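Chapter 7
Shelter and Site: Choosing Where to Camp 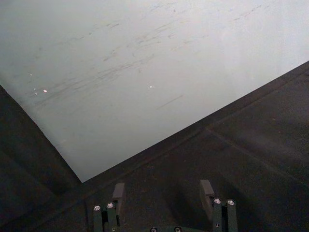
A well-chosen site does more for a night's comfort than any item carried to it. This chapter deals with the selection of ground, the placing of tents and the arrangement of a camp for groups staying two nights or longer. Students should have completed the map exercises in the previous chapter before they begin.

The examples are drawn from two areas. Pukine is a coastal reserve with sandy soil and steady onshore wind. The Siltberg plateau, at 2,447 metres, has thin soil over rock, little natural shelter and frost in most months of the year. Methods that serve a party well at Pukine may fail at Siltberg, and the differences are discussed throughout.

Section 7.1 covers drainage and slope. Section 7.2 considers wind, shade and the hazard of overhead branches. Section 7.3 sets out the distances to be kept between tents, cooking areas and water. Many land managers set their own minimum distances, and where these are greater than those given in the text, the local rule applies. The Kioko River case study, in which a party of 200 had to move camp after dark, is presented in Section 7.4 and should be read before the field day.

Key terms: aspect, cold air pooling, durable surface, guy line, leeward, windbreak.

7.1 Drainage and Slope

Water moves across a campsite in ways that are not always clear in dry weather. At the Dresberg training ground, shallow channels beneath the grass carry run-off from the upper track after heavy rain. Before pitching, walk the full site and look for flattened grass, lines of silt and small banks of leaf litter.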